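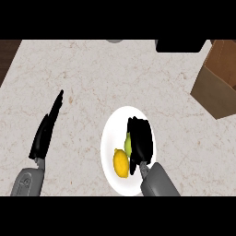 I nearly didn't go. The tram was running late, it was January and thirty-five degrees outside (which is what you get for living where I live), and an open day at a robotics lab sounded like a long afternoon of standing up. But my sister had the tickets and a bad knee, and I'd promised I'd report back on the only thing either of us wanted to know: can one of these machines clear up my kitchen yet?

Short version, no. Longer version, I had a great time and I'd go again.

The lab is called Drendesard and it's in one of those brick buildings down by the old wharf with 1878 over the door. Wool store, I think, then carpets, then nothing for ages. You sign in on a tablet, they give you a sticker with your name on it, and mine came out as "Robin W (guest of guest)". There were up to 15 of us in each group and ours was mostly retired engineers plus a family with two boys who asked better questions than the rest of us put together.

Our guide was Kayode Okoro. He works on what they call tabletop tasks and he's a very good talker, the kind who walks backwards without hitting anything. He started us off in the simulation room, and I'll admit my heart sank a bit, because I'd come to see robots and it was a room full of desks. But I ended up liking it best! The idea is that before a real arm touches a real plate, a rendered one practises on a rendered plate, over and over, all night if they want. Nothing breaks and no one has to mop.

What they practise is so ordinary. Fruit on a plate. Things into a box. The virtual kitchen has a speckled stone counter a good deal nicer than mine, and there's a lemon on a white plate with something greenish behind it, and two grey arms coming in from the near side like somebody sitting down to lunch. I watched the right arm working at a black blocky thing on the plate for quite a while, and I asked Kayode what was so hard about it. He said to think about what I do when I pick something up off a plate. I don't look at my fingers. I don't work out where the lemon will go if I bump it. I feel the plate start to tip and I ease off before I've noticed it tipping.

One of the boys asked why they didn't just take the lemon off first. Kayode laughed and said that was a planning question, and planning was another team, down the hall.

A round thing on a curved plate is a rotten job, apparently. It rolls, and when it rolls it changes the job you were halfway through. Same with anything that's partly behind something else. I hadn't thought about how much of my own kitchen is partly behind something else. The whole second shelf, for a start.

Then we went through to the real floor, where you have to stand behind a yellow line. Frida Blöndal runs that side. She's dry as toast and I liked her straight away. She had a pair of arms on a bench and a tub of mixed cutlery, and the arms were sorting it into a drawer insert. It was slow. I timed one teaspoon (on my phone, discreetly, I hope) and I could've done the lot before it landed. But it landed, right way round, and the next one did too. The one after that was a fork lying across a knife and the arm stopped, backed off, came in from the other side and got both of them at once. Frida said "well, that's a choice" and pressed something.

She let us have a go at driving the arms ourselves, with a pair of handles that copy your movements. My job was to put a sponge in a bowl. I have been putting sponges in bowls since the seventies and I missed it twice. You can't feel a thing through the handles, that's the trouble, so you squash when you mean to hold. One of the engineers behind me was muttering advice the whole way and then he had his turn and dropped the bowl, so that was satisfying.

Lunch was sandwiches and a very good slice, and I got talking to Edeltraud Diekmann, who'd come along from Riis. They do packing and small-parts kitting in a big shed out past the airport. She was the person I'd been hoping to meet without knowing it, somebody who'd have to pay for these things. She's trialled two systems. The first one was fine with cartons that were all the same size and hopeless with anything else. The second, from an outfit called Priria, can handle a mixed tote, but she still has a person at the end of the line to catch what it can't make up its mind about. She didn't sound disappointed by that. She said the person at the end of the line used to be doing the lifting and now they're doing the deciding, and their shoulders are better for it. She also said the sales brochure had a line in it about "lights-out operation" and she'd like to see them try it in her shed with the lights out.

I asked her about houses. She pulled a face. In her shed she can move the shelf if the robot doesn't like where the shelf is. She can change the box. At home you've got the cat, and the mug somebody left on the stairs, and every drawer sticks in its own way.

After lunch there was a talk by Marcela Pešek on folding laundry, which was packed out, people sitting on the floor. She showed a run of clips of towels being folded, and they were lovely, proper square corners. Then she showed a fitted sheet. Big laugh from the room. Her best run so far is number 901 in the log and it came out as what she called "a parcel". I can't do fitted sheets either, so I felt the machine and I were level there.

She was straight about numbers, I thought, more than I expected. A thing working most of the time in a lab sounds good until you picture it in your own home doing thirty jobs a day, and then it's dropping something before every meal. She wants people to ask how often it fails and what it does next. Does it stop? Does it carry on as if the cup's still in its hand? I wrote that down for my sister, who is exactly the sort of person who'd buy one at the door.

Last stop was the startup corner. Troels Sveinbjörnsson had a bench there for Clelorum, which is a wheeled thing with one arm that's meant to load a dishwasher. He'd brought half a dishwasher. Bottom rack, plates only, all the same plates, already scraped. It did very nicely! I asked about glasses and he said later in the year, maybe. I asked about the frying pan and he offered me a pen with the company name on it.

So, where I've landed. If your chore is the same every time and you can lay it out the way the machine likes it, then yes, some of this is here now, and Edeltraud's shed is the proof. If your chore is my kitchen bench after my grandkids have been through, I reckon I'm still on the job for a good few years. I came home and there was a lemon on the bench beside a dirty plate, and I picked up the pair of them in one hand while opening the fridge with my elbow, and felt quite clever.

Practical stuff if you're going. The next open day is in the autumn and the tickets are free but they do go. Wear flat closed shoes or they won't let you past the yellow line (a woman in our group had to watch from the doorway in her sandals). There's a lift but it's round the back, ask at the desk. Parking is hopeless, take the tram. The coffee cart packs up at two.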